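Lelten wants offices to wipe their shared tablets by the book

Skuddale, 2021-09-15 – Shared tablets in open-plan offices ought to be wiped between users with a dry cloth, one screen at a time, according to guidance the cleaning supplier Lelten is circulating to its business customers. The two-page sheet says a blue cloth should be kept for screens and nothing else.

It is hard to argue with a clean screen. It is easier to argue with the price. Lelten charges $90 for a yearly "screen care" plan, which comes down to a bundle of 17 cloths, a wall chart and the sheet itself. Anyone who has wiped a tablet with a bit of cloth already has the gist.

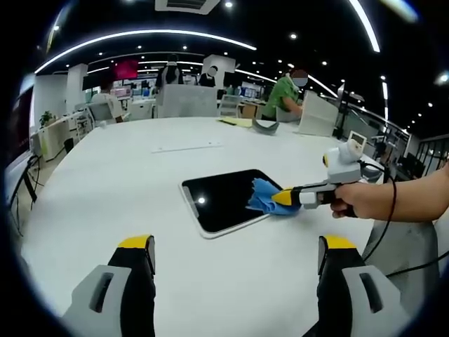

The company has been pushing the plan since May, first in Foltham and now here. Its sheet claims that most offices skip the corners of the screen and go over the middle twice. No study is cited, and a request for one had gone unanswered when this item was posted.

Some of the advice is sensible enough. Switch the screen off first, so the smears show up against the black. Lay the tablet flat on a table and clear the papers away from it. Fold the cloth, don't bunch it, and turn to a clean face when the first one greys.
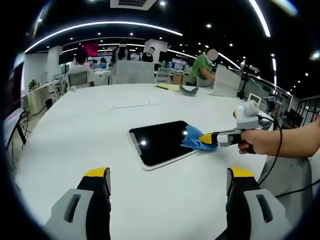 Other parts look like padding. Step 11 tells staff to "return the cloth to its home position", meaning the hook it came off. There's also a colour code for the cloths, though the bundle contains only the one colour.

Lemieux, a rival supplier, sells a similar bundle without the chart and doesn't call it a plan.

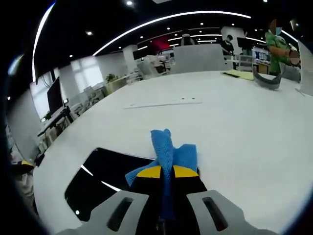 By Carter Fraser
Workplace and Business

What the sheet leaves out is laundering. A cloth that has gone around a whole office needs a wash sooner or later, and Lelten says only that cloths should be "refreshed regularly" – a phrase that suits a firm selling refills. How often is regularly? The wall chart doesn't say either.

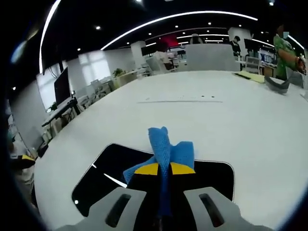 Moira, writing in from Foltham, says her office bought the bundle and half the cloths were being used on the coffee cups within 11 days. She doesn't plan to renew, and would sooner see each desk given its own cloth and left to get on with it.

Lelten says a revised sheet is in the works. The price stays as it is.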